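Jõgi (accessories brand)

Jõgi is an Estonian brand of leather handbags, wallets and belts, with its workshop and main store in Tartu.

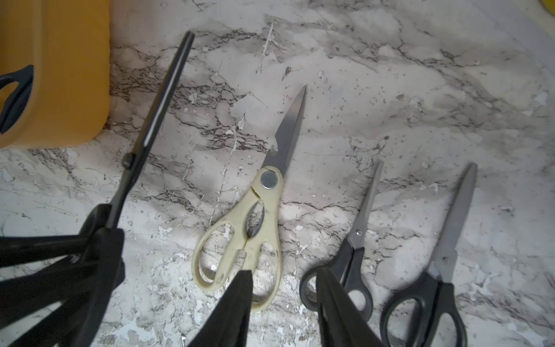

Photo: Filar, CC BY-SA 4.0

The brand belongs to the small company of the same name and sells its products mostly in the Baltic countries and Finland. It is best known for the Flunia, a shoulder bag with a folded front and without any visible metal parts.

History

Jõgi began as a repair shop for bags and suitcases. The shop took in work from several stores in the city, and during the quiet months the staff made simple wallets from the leather which was left over. The wallets were sold at the counter, first without any name on them. The present stamp, a wavy line under the letter J, was added when a store in Tallinn asked for a regular delivery. The word jõgi means "river" in Estonian.

The first handbag was shown in September at a local design fair. It was heavy and did not sell well, and the shape was changed two times before regular production started. Repair work for other brands was stopped later, but the company still repairs its own products.

On 5 Jan 2021 the company opened its online store, which replaced the printed catalog. Orders from outside the European Union were not accepted in the beginning.

Products

The Flunia is made in three sizes. The body is cut from one piece of cowhide and folded, so the bag has seams only on the sides. It is closed with a leather tongue that goes through a slot. The largest size weighs 550 grams without the shoulder strap. The strap can be removed and is also sold separately.

The leather is vegetable tanned and is offered in eight colors. Light colors become darker with use, and the company does not accept this as a reason for a return. A black version with a cotton lining is made for the winter season.

Wallets and card holders are sewn by machine. Belts are 30 millimeters wide and are finished by hand at the edges with wax. Older belts had a brass buckle, which was later changed to a steel one after some customers complained about green marks on their clothes.

Collaboration with Hoveo

Together with the Finnish clothing label Hoveo, the brand made a small series of bags in undyed leather and gray wool felt. The series was sold in the stores of both companies and was not repeated. The bags carry both stamps on the inside of the flap. They appear from time to time on second-hand websites, usually at a higher price than the original one.

Reception

Fashion writers in the region have described the Flunia as a practical bag for daily use and have praised the way it keeps its form. The closing has received more criticism. The leather tongue is stiff when the bag is new, and it is hard to open with one hand. A version with a hidden magnet was prepared, but it did not go on sale.

See also

Handbag
Vegetable tanning
Estonian fashion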